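Section 4: Adding your comics to the catalogue

Before you start, finish Section 3 and make sure the Odberg cataloguing program opens to an empty shelf list. You will need your comics, a flat surface, a soft pencil and the barcode reader if you bought one. The program holds up to 2000 issues on the standard licence.

4.1 Creating a series

1. Open the Shelf menu and choose New Series.

2. Type the title as it is printed in the small print inside the front cover or at the foot of the first page. Cover titles often differ. An annual or a giant-size special should have its own series.

3. Enter the publisher. If the publisher changed its name during the run, use the name on the first issue and put the later one in the Notes box.

4. Enter the volume number. Leave it at 1 if the series has never been relaunched.

5. Press Save. The series appears in the left-hand column with no issues under it.

Note: Two series may share a title, but they must have different volume numbers. If both are the same, the program will join them the next time it starts, and they can only be separated by hand.

4.2 Entering issues

1. Click the series, then choose Add Issues.

2. For a single issue, type its number. For a run, type the first and last numbers with a hyphen between them, such as 1-50. Do not leave spaces.

3. Untick any issues you do not own. These are moved to the Wants list.

4. Fill in the writer, penciller, inker and letterer. Separate two names in the same box with a semicolon. A comma will be read as surname first.

5. Choose a grade from the drop-down list. The grades are explained in Appendix B.

6. Press Save. A long run may take a minute or so to appear.

Caution: Do not close the program while the bar at the foot of the window is moving. The run will be saved in part and you will have to delete it and begin again.

4.3 Team books and guest appearances

The Characters tab is separate from the credits. Use it if you want to find every issue in which a character turns up, whatever the title on the cover.

1. Open an issue and click Characters.

2. Start typing a name. If it is already in the list, pick it from there so that the spelling stays the same.

3. Mark each character as Regular, Guest or Cameo. A single panel counts as a Cameo.

4. For a change of line-up, tick Joins or Leaves beside the name. The team roster page is built from these ticks.

Note: A hero who has gone by more than one name should be entered once, with the other names under Also Known As.

4.4 Adding pictures

Cover scans and photographs are optional. Set your scanner to 600 dots per inch for covers you may want to print, or lower if disk space is short.

1. Open the issue and click Pictures, then Add.

2. Select the file and press Open. The first picture you add becomes the cover.

3. To turn a picture, use the arrow buttons under it. The file on your disk is left as it was.

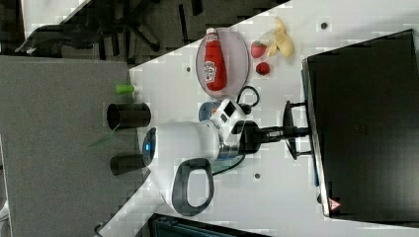
4.5 Making a backup

1. Choose File, then Backup.

2. Pick a folder on a different drive from the one that holds the catalogue.

3. Tick Include Pictures if you want them copied too. The backup will take longer.

4. Wait for the word Complete before removing the drive.

To restore, choose File, then Restore, and select the newest backup in the folder. Anything entered after that backup was made will be lost.

Caution: Backups made with version 2 cannot be opened in version 1.

Manual text by Kagiso Sibiya. Corrections to this section by Gert Hendricks, February.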